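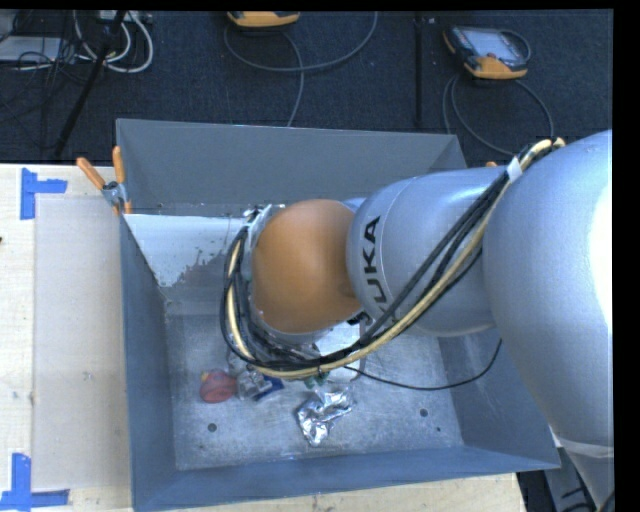 PIRIHI, June 9, 2018

Mixed goods bins, walk-round checklist with comments
Filled in by: Brodie Whitcombe
Area: back sorting room, Pirihi
Last one done: May
Marks used: OK / FIX / LOOK AGAIN / N/A

Did this one fast, had to be out by lunch. Comments are under each line. Anything without a comment was fine and I moved on.

1. THE BIN ITSELF

1.1 Rim, all four sides, run a gloved hand along it
OK
No burrs on the grey one. Glove came away clean. The spare by the door has a rough corner, taped it, tape is not a repair. Put it on the fix list.

1.2 Sloping walls, dents or flaking
OK
Scuffs only. Pushed on each wall, no flex.

1.3 Floor of bin flat, nothing stuck down
LOOK AGAIN
Couldn't check the whole floor with goods in it. Did the parts I could reach. Needs doing when it's emptied out.

1.4 Corners, crumbs and grit
FIX
Grit in the two near corners. Brush, then the damp cloth, then dry. Don't just blow it out, it goes all over the next bin.

1.5 Bin sits level, no rocking
OK
One foot was up on a bit of cardboard last month. Gone now, thank you whoever.

1.6 Load label on outside, readable
FIX
Says 50 lb and you can only just read the 5. New label please, big print. Asked for this in May as well.

2. WHAT GOES IN IT

2.1 No glass, no open blades, no aerosols
OK
None found. One Skila box cutter was in the pocket of the trolley, blade in, moved it to the drawer.

2.2 Foil items lying flat, no torn edges
LOOK AGAIN
There's foil in there. Didn't see a tear but I only saw part of it. Torn foil cuts more fingers in this room than anything else does, so somebody turn it over before Monday's lot goes in. Scratch that, before the next lot goes in, whenever that is.

2.3 Small items not buried
LOOK AGAIN
Small green item sitting above the foil, easy to spot. What bothers me is whatever's lower down. Small stuff in on top, always.

2.4 Rounded and slippery items not stacked
OK
White one with the rounded corners was not a worry. If you get a few of those in together keep them apart, they slide down the slope and end up in a heap in the middle.

2.5 Nothing leaking
OK
Sniffed as well. Nothing.

2.6 Nothing sticking up past the rim
OK
Rule is still below the rim, not level with it.

2.7 Goods match the sheet
N/A
No sheet on the clip. Third time. I'm not guessing at it.

3. FLOOR AND ROOM

3.1 Walkway clear, 12 inches minimum behind the bins
OK
Measured it. Tight at the shelf end but it passes.

3.2 Floor dry
OK

3.3 Packing scraps picked up
FIX
Strips of plastic wrap under the shelf, the clear kind you can't see untill your foot is on it. Picked up most. The can needs emptying more often, it was full when I got here.

3.4 Lights
OK
One tube buzzes. Still works. Leave it.

3.5 Broom, brush, cloths on the hook
FIX
Brush missing. Borrowed the Cadetti one from out front and took it back after. We need our own.

3.6 Gloves, all sizes
FIX
Only XL left. I wear a medium so you can imagine how the corners went. Dorico order should cover it, reference is on the board, box of 1,000 disposables plus 13 pairs of the grippy cut-resistent ones. If it's short again call them same day, don't wait on me.

4. PEOPLE STUFF

4.1 Closed shoes
OK

4.2 Sleeves, lanyards, loose jewelry
LOOK AGAIN
One lanyard hanging. Asked, got tucked in. Will check again.

4.3 Lifting, two people for a full bin
OK
Everybody I asked knew it. Whether they do it at the end of a shift is another matter.

4.4 First aid box stocked
FIX
Small bandages almost gone. Plenty of the big ones.

FIX LIST, MOST URGENT FIRST
Gloves in medium and large
Rough corner on the spare bin, keep it out of use
Load label
Small bandages
Brush
Grit in corners
Empty the can

STILL OPEN
1.3, 2.2 and 2.3 all need the grey bin emptied. Do the three together. Take everything out by hand, set it on the side table, wipe the floor of the bin, look at the foil both sides, put the small things back last. Write your name next to it when done, initials aren't enough, we've got two people with mine.

Next check same sheet. Please put the goods sheet on the clip.

B. Whitcombe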